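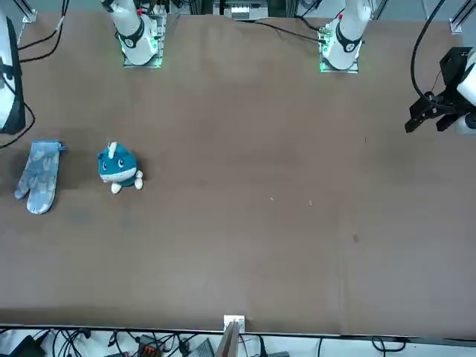
## 4. Planning the two-arm cell

Complete this section before you send a purchase request. It covers the table, the arms, the grippers and the test items. Network and software licenses are in section 6.

1. Set the table size first. Both arms mount along the far side, each on its own square plate. Leave the middle of the tabletop open for work.
2. List the arms as two separate lines on the request. Clevberg quotes each arm without a gripper, so add one gripper line per arm.
3. Allow for cable length. Measure from the back of the table to the gripper with the arm at full reach, then add 70 cm of slack.
4. Budget for frame posts at the back corners and a place for the electronics box between them.
5. Enter spare gripper fasteners under part number 1114. Order 200 for the first year.

> **Note:** Send the table drawing to Rahel Moser before ordering. Uchida will not take back tops that have been drilled.

### 4.1 Test items

Soft goods need their own budget line. Padded fabric wears at the seams and edging after repeated gripping, and a worn item changes the results. Buy 3 of each item from the same batch. 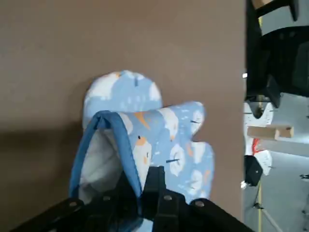 Choose at least one item with a printed pattern and a contrasting edge, and at least one plush item. Plain fabric alone is a poor basis for comparing wrist cameras from different suppliers.

> **Caution:** Do not approve a gripper on rigid samples only. Run the soft items on the supplier's demo unit and record the grip force setting for each one.

6. Attach the item list to the request, with the batch number for each.
7. Send the full request to Ayana Lemma by the end of August. Later requests go into the next budget.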